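¡Por fin tengo botella nueva! Bueno, casi. Llevo desde abril diciendo que voy a jubilar la mía, que ya tiene el tapón medio mordido y un olor a café con leche que no se va ni con bicarbonato, ni con vinagre, ni con arroz crudo (sí, lo he probado todo, y el arroz me dejó granitos en la rosca una semana entera). Así que el sábado me levanté con ganas, me hice una lista y me fui de tiendas yo sola, con toda la mañana por delante.

La lista era cortita. Quería que fuera de acero, que cupiera en el bolsillo lateral de la mochila y que no costara más de 830, que es lo que tenía apartado en el sobre de los caprichos. Mi amiga Mairéad Mac Suibhne, que camina muchísimo más que yo, me había dicho que mirara sobre todo la boca: si es demasiado ancha te tiras el agua encima andando, y si es demasiado estrecha no hay manera de meter el cepillo para limpiarla. ¡Qué razón tiene! Desde que me lo dijo voy mirando bocas de botella por todas partes.

Empecé por Fernon porque me pilla de camino, pero allí solo tenían termos enormes, de los de llevar sopa para cuatro. Muy bonitos, eso sí, y uno verde oscuro casi me convence. Luego entré en la tienda grande de la avenida, donde las botellas comparten pasillo con los cepillos de dientes, y ahí ya me puse contenta de verdad. Me encantan esas estanterías con de todo un poco — entras a por una cosa y te quedas media hora leyendo cajas. 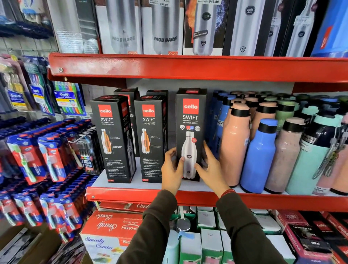
Mi problema con las de plástico es que me entran por los ojos. Los colores de este año me parecen preciosos, sobre todo los melocotón y los verde menta, y son ligerísimas, pero en verano el agua se me pone como un caldo antes de llegar a la parada del autobús. Para casa o para la oficina, estupendas. Para mis caminatas, acero, y no le doy más vueltas.

Con las de acero me pasa al revés: me gustan casi todas y lo difícil es elegir el acabado. El plateado de toda la vida me parece el más sufrido, porque los arañazos se disimulan. El cobrizo es una maravilla, pero me conozco y sé que a la segunda excursión lo tendría rayado contra las llaves. También miré bastante los precios: había de 799 y de 949, y claro, la de 949 se me iba del sobre por mucho que hiciera cuentas mientras paseaba por el pasillo.

De vuelta paré en Pastemier a tomarme un bollo de canela (imprescindible, de verdad, pedidlo templado) y estuve repasando mis notas. De momento gana el acero plateado, tamaño mediano, boca normalita. Quiero pasar esta semana por casa de Mairéad a probar la suya en el bolsillo de mi mochila, que es más estrecho de lo que parece, y si entra bien, ¡me lanzo!

Si alguna tenéis una de acero desde hace tiempo, contadme qué tal aguanta la junta del tapón y cómo la laváis por dentro. Y si habéis conseguido quitar el olor a café de una botella vieja, también, que me da mucha pena tirar la mía y podría servir para regar las macetas del balcón.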